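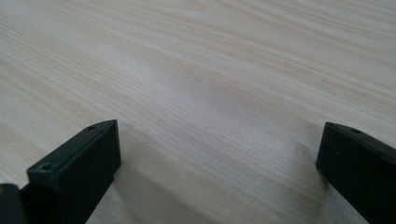 Niilo Rautiainen
March

3.2 What people say about their tables

I'd meant this section to be short, but people love talking about tables! We sent our questions to households in Rissanen and got 3,590 written comments back, and I read every one of them over the winter (with a lot of tea). Aleksi Eskola read them too, separately, and we compared notes afterwards.

Figure 2. Pale wood with a fine, streaky grain.

The word that kept coming up was "warm". Hardly anyone meant temperature. They meant colour, mostly, and sometimes the way the grain wanders about, which several people compared to sand or combed hair. We found 179 comments that used "warm" and "plain" in the same breath, and I was surprised, as I'd had those down as opposites when we planned the coding.

Scratches split people badly. Older owners tended to forgive them and newer ones wrote in about oils and waxes, at length. Eight comments were about coasters and nothing else. Aleksi wanted to drop those, I wanted to keep them, and they're in the appendix under "other". We come back to age of ownership in 3.3, where the pattern is a good deal messier than I've made it sound.

Contact: Niilo Rautiainen, Astoma | © The authors | Back to top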